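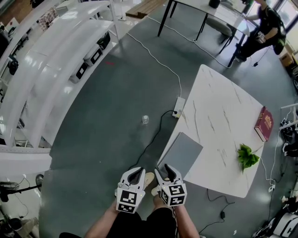 4. Painted marble in the Vullham accounts

Anyone who has spent time with household accounts from this period will know the pleasure of finding a tradesman who explains himself, and the Vullham papers give us one at last. Between 1672 and 1688 the steward paid the Flaletti workshop again and again for what he calls "vained work," by which he plainly means wood or plaster painted to look like marble. The entries are short at first, little more than a sum and a room, but they grow chattier as the steward gets to know his painters, and by the later pages he is telling us which colors were liked upstairs and which were sent back to be done over.

What strikes me most, reading the accounts from end to end, is how little anybody in the house seems to have minded that the stone was pretend. We are used to thinking of imitation as a way of saving money (and it did save money, we shouldn't be too grand about that), yet the dearest room at Vullham, the long parlor, was painted while a load of real marble sat in the yard waiting for the chapel. The steward paid 200 shillings for the parlor alone and grumbled only about the smell. The same easygoing taste turns up at Multcombe, where the surviving panels have broad, cloudy patches of red and hardly any veining at all.

Veining is where the Flaletti painters took most care, and it deserves a little patience from us too. Their white grounds carry fine gray lines that wander, fork and fade before they reach the edge of the panel. The pattern has had a very long life, and modern furniture still draws on it: the white tabletop in Figure 4 has thin gray veins streaked across it, a look that the steward would, I think, have recognized and probably asked the price of. I make no claim of a direct line of descent, only that the eye has gone on liking much the same thing.

Jailson Magalhães, in his generous study of the Cavalcanti letters, reads the fashion for white and gray as a borrowing from church interiors. I was persuaded by this for a good while and still find it attractive for Multcombe, where the family had paid for an altar. At Vullham the order of work is against it. The parlor panels were finished in July 1688, and the chapel marble was still lying under straw in the yard when the accounts stop.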